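5. What stays on the table

I promised back in the introduction that I'd get to the round tables, so let's do that now. The Istholm rooms came with rectangular ones and I've already gone on about those at length. Malley is the other case, and it's the one I keep getting asked about. 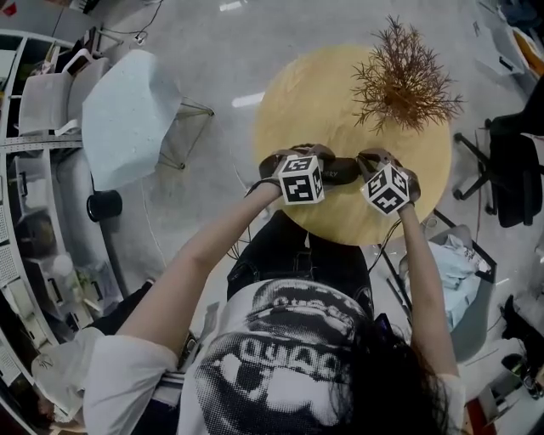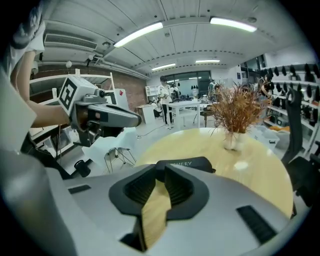

Figure 2. The round table at Malley, with its dried plants, and white shelving in the same room.

Chutima Thepsuriya
Shared Rooms Study, working paper, section 5 of 7
Version of 2024-06-06

I went into this part of the study thinking mostly about shape. A round top has no corner to push things into, and I figured that would mean fewer things left lying on it. My notebook entries sort of back this up. Over the whole study I wrote down 3751 items left on tables, shelves and windowsills at the end of a working session, and 465 of those were on round tops. But Malley has fewer tables than Istholm, and I was there less often, so please don't read that as a clean comparison (I did, for most of April, and had to redo a table because of it).

What interests me more is the kind of thing that stays. Cups go. Paper goes, slowly. Dried plants stay put for months! I have a code for them in the notebook, DP, and I ended up using it far more than I expected when I made the coding sheet. The ones at Malley are brownish twigs, grasses and leaves, and they take up a lot more air than they do tabletop. You can work next to them without moving them, at least until you need to reach across.

Where the plants sit matters too. In the first picture of Figure 2 they're near the rim, with twigs reaching out past the edge of the wood. I started calling this "rim parking" in my notes and the name stuck. People I talked to at Malley had their own explanations. One told me it keeps the middle free for whatever you're doing. Another said she slides the plants toward whichever side has no chair, and slides them back if she remembers. I like the second answer better, though I only have her word for it and never managed to catch her doing it.

Then there's the shelving. In the Tennant report on shared offices – I come back to it in section 6 – the argument is that things pile up on tables when the shelves are full. I wanted that to be true since it would have made this section a lot shorter. It doesn't fit Malley very well. There's a good deal on the shelves there, small things and boxes and papers, and the round table still doesn't collect much of it. My hunch is that stuff with a place on a shelf goes back to the shelf even when it's a squeeze, and stuff like a vase of dried grass never had a place on a shelf to begin with. So it lives on the table. A hunch is all it is, and the coding sheet has no column for "has a home elsewhere," which I regret.

One more wrinkle, and it has to do with light. The table is a pale yellow wood with a bit of shine, and the lights overhead show up in it. Crumbs and rings ought to be easy to spot on a top like that, and I suspect people wipe it sooner than they would a dull one. I asked about wiping in the Usero interviews, but only in passing, and the answers were too thin to code. Two people said they wiped "when it looks bad." I'd want a proper question on this next time, and I'd want to ask it standing at the table, with the top right there to point at.

The rectangular tables at Istholm get their own counts in Appendix B, along with the full list of codes, DP included.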